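Washing an old navy, white and red jacket without the colours running?
Home & Laundry board, Rilstead Community Forums 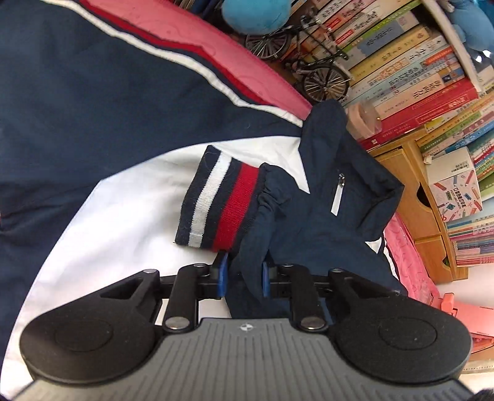

Cuff end of the jacket, on the desk side of the study.

ketchup_marg wrote:
Hi all, hoping someone has done one of these before. I picked this jacket up in September at the op shop in Omcombe and I love it to bits, but it's got that op shop smell and I want to give it a proper wash before I wear it anywhere. The trouble is the colours. It's mostly navy with a big bright white panel, and there's a thin red band running alongside the white trim. The knit cuffs are navy with a white stripe and a red one as well, so red next to white basically everywhere you look.

The care tag has been snipped out, so I've got no idea what it's made of or what temperature it can handle. My last attempt at washing something red and white gave me a pink tea towel and a pink everything else. Machine on cold? Bath tub? Just hang it outside and hope?

Also there are hairs stuck in the cuff and they will not budge. I've tried the sticky roller twice.

Tzu-hsuan Chang wrote:
Lovely jacket! Before you do anything, do a spot test. Wet a white cotton hanky with cool water and a drop of detergent, press it on the red bit somewhere on the inside for a minute or so and have a look at the hanky. If you get any pink at all, don't soak it. Dye bleeds worst when things sit still in water, and a folded sleeve lying against a white panel is how you end up with a stripe you didn't pay for.

If the hanky stays clean I'd do the machine, inside out, cold, zipped or snapped up, slow spin. I've done plenty of my kids' footy jackets that way.

brolgafeather wrote:
Would not put it in a machine, sorry. Ribbed cuffs go baggy if they get thrashed about wet and there's no bringing them back. Fill the tub with cold water, swish it, drain it, rinse it, done in ten minutes. Roll it in a towel and press, no wringing.

Tzu-hsuan Chang wrote:
The cuffs on ours have survived years of it, but each to their own. A wet jacket that size weighs a ton coming out of a tub and hauling it up by the shoulders is harder on the seams than a gentle cycle.

brolgafeather wrote:
So lift it from underneath? I use a laundry basket. Drain the tub first and it's fine.

Pete_in_the_shed wrote:
Spin speed is what matters. Ours has a 600 setting and a 700 setting and I only ever use the 600 for jackets. Chuck a couple of colour catcher sheets in too. I know some people reckon they're a gimmick but I've pulled them out bright pink and the whites were still white, so I'm sold.

Oi-ling Choi wrote:
I'm one of the people who thinks they're a bit of a gimmick, haha. They'll grab loose dye floating around in the water, sure, but they can't do much about a red band that's sewn right alongside the white one. For that you want it washed quickly and dried quickly. The drying is where I've come unstuck every time! Wash went perfectly, then I left the thing in a heap while I answered the phone and there was a smudge on the white by the time I got back.

For the hairs, try a dry rubber glove. Lay the cuff flat and stroke it along the ribs, same direction every time. Sticky rollers only get what's sitting on top, and the ones woven into the knit need tweezers.

ketchup_marg wrote:
Rubber glove, why did I not think of that. Thank you!! Will do the hanky test tonight.

Side question while I've got you, how do you dry one flat? I've got an airer but the sleeves flop over the side.

brolgafeather wrote:
Two towels on the spare bed, a third one folded up inside the body so the front and back aren't touching. Pull the cuffs into shape with your fingers while they're damp. Swap the towels when they get soggy.

Pete_in_the_shed wrote:
Fan on it as well if the weather's ordinary. And stay away from the dryer, I don't care what anyone says about the low setting.

smallgear21 wrote:
Completely off topic but is that a miniature bicycle behind the jacket? Where's it from? I collect them and my shelf is getting out of hand.

ketchup_marg wrote:
It is! It was a present so I'm not sure where it came from. The little wooden drawers are mine though, they're full of buttons and fuse wire and one very old eraser.

smallgear21 wrote:
No worries, I'll keep hunting.

ketchup_marg wrote:
Update, December 10, 2020. The hanky came up with the faintest bit of pink, so I went with the tub. Cold water, in and out, two rinses, towel roll, then flat on the spare bed with the fan going. No pink on the white panel that I can find and I've had it up against the window to check. The glove got nearly all the hairs out and I tweezered the rest in front of the telly.

The smell has improved but it hasn't gone. Anyone tried vinegar in the rinse on something like this?

Oi-ling Choi wrote:
So glad it worked! I do half a cup of white vinegar in the last rinse for musty things, but give it a day or two on a hanger by an open window first. Sometimes that does the trick and you're spared another round with the towels.

brolgafeather wrote:
Seconding the window. Keep it out of direct sun, navy fades.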